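Open day at the Vollton works, or how I spent a whole morning looking at bins

I have a thing about storage. My sister says it's a problem, I say it's a hobby, and either way when I saw that Vollton was opening its doors to the public on 28 September 2026 I signed up before I'd even checked how far the drive was. (Far. Bring a snack.)

If you don't know Vollton, they do sorting and storage for small workshops and offices: trays, bins, shelving, the lot. It's in a low brick building behind the Fakaseck garden center, and the sign is so small that I drove past it twice and had to turn around in the garden center lot both times, waving at the same man with a wheelbarrow. Parking is free but the lot is tiny. Go early!

They gave us sticker badges at the front desk and split us into groups of 19, and I landed in the one led by Lesia Demchenko, who has been there forever and walks incredibly fast. I mean it, wear flat shoes. She started us off in the molding hall, where it was too loud to hear much, so I mostly just watched the trays stack up and smelled that warm plastic smell that reminds me of new shower curtains. A boy in our group asked whether anyone had ever made a bin big enough to live in. Lesia said she'd ask for him, and wrote it down on her clipboard with a completely straight face.

After that came the showroom, which I'd been looking forward to and which was a bit of a letdown. Lots of gray. They have a desktop line called Pastutance that looks great in the catalog, and in person the drawers stick. I opened and closed one maybe six times to be fair to it. It still stuck. The lids on the taller boxes were much better, with a nice solid click, and I came very close to buying a set for my yarn.

The part I liked best was the sorting room, down a long hallway past the restrooms. I'd expected another loud hall and it felt more like somebody's den, with warm light brown wood-grain paneling and a white tabletop in front of it. And on the table, three bins in a row: blue, red, and a see-through white one. I don't know why that made me so happy. I'd been looking at gray shelving for an hour, so maybe that's all it was, but the red against the white table was so cheerful I wanted to take the whole thing home and put it in my laundry room.
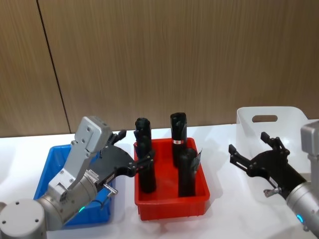

I've tried color sorting at home and it lasted until March, mostly because I had too many colors. I had a color for batteries, a color for tape, a color for those little bags of screws that come with furniture, and by the end I needed a chart on the wall to tell me where the tape was. Three is about right, I think. You can remember three when you're tired and your hands are full. I also noticed how much I like a tray that flares out a little at the top, like the blue one. My bins at home go straight up and down and I scrape my knuckles every single time I reach in for something.

I asked Lesia which color people buy the most and she said blue, by a mile. The see-through ones are catching up with people who hate labels. I love labels, so I kept quiet.

Lunch was in the canteen, and I have to tell you about the soup. It was potato with dill, in big heavy bowls, and I went back for seconds without any shame at all. The coffee was weak. There was a cake too, but it was gone by the time our group got there, so if they offer you a choice of tours, take the early one. I sat with a couple who'd come all the way from Machala on a long vacation and had wandered in thinking it was a flea market. They stayed for the whole thing and left with a shoe rack.

The shop at the end takes cards. Seconds are in the back corner, marked with an orange dot, and most of them only have a scuff or a slightly wavy rim. I got two red trays and one clear one, plus a roll of labels (of course). They had up to 327 items on the seconds shelves according to the flyer, though it was pretty picked over when I got there.

The tour is free, you book on their website, and it takes most of a morning. There's a ramp at the side entrance if you need it, and the long hallway has a bench halfway down. The red trays are on my dryer now, and the clear one is still in the car.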